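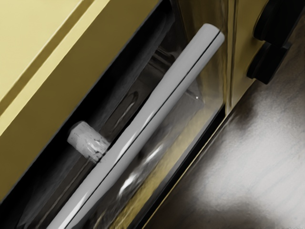

I've spent most of October playing with Basach, the new practice kitchen pack from Ziline, and I promised you all a proper write-up once I'd got past the tutorial. If you missed the last newsletter, it's a simulated kitchen you load up on your own computer, with a robot arm in it and a set of little household jobs for the arm to learn. I've been stuck on the oven for days! The door has one long, pale, rounded handle running right across it, and up close it is lovely to look at, all shine down one side and a thin dark seam along its length. Lovely to look at and a pig to grab. My first lot of settings went at it far too fast, and I had to go back to the manual (which is decent, by the way) and slow everything down.

There are 12 jobs in the pack and you can run them in any order. Each one comes with several camera views, so you can pick a close one for the fiddly bits and a wide one for checking what the arm is up to. I didn't bother with the spare views at first. Maja Sikora told me off for that, and she was right. 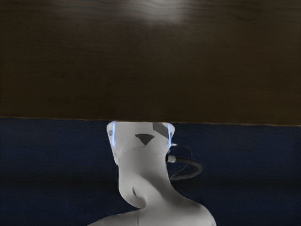
The arm up against the edge of the table, blue lights on.

Setting up took me one evening and two cups of tea. The download is big, the installer is plain, and the only bit that annoyed me was the licence key, which I typed in wrong 2 times before I thought of copying and pasting it. After that it ran nicely. My computer isn't new, and the fan did get going when I had the reflections turned right up — turn them down while you're practising and you'll hardly miss them.

What I like most is that the room has a bit of life to it. There's food on the table and a brick wall behind, and the toaster oven has proper knobs and a rack inside. The older Malinowski pack, which plenty of you still use, gave you grey blocks on a grey floor, and I got so bored of it.
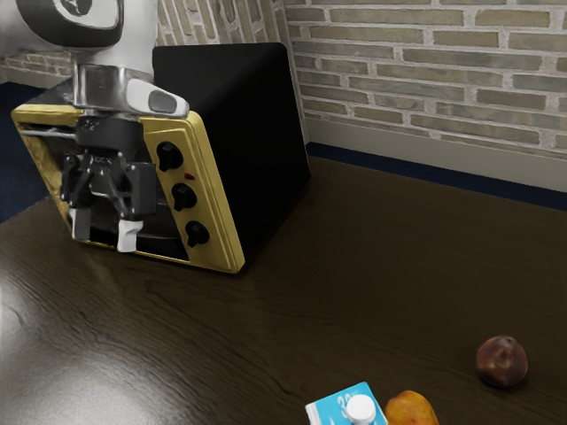
I also like how easy it is to go back and try again. Press one key and everything returns to its starting place, so I could have another go at the oven without waiting. I did 383 runs over the month (yes, I kept the log, and yes, I know). Joaquim Meireles has done 587 and is very smug about it.

Moans? The help forum is slow, and I'd love to be able to swap in my own furniture. Bartosz Domański wants a left-handed layout too, so do write in and back him up if you fancy the same.

Would I pay for it? I would, and I have. The trial gives you the full kitchen, so have a play before you spend anything. Next time I'll be trying the Clenach add-on, and Gülizar Kozan has offered to lend me her notes.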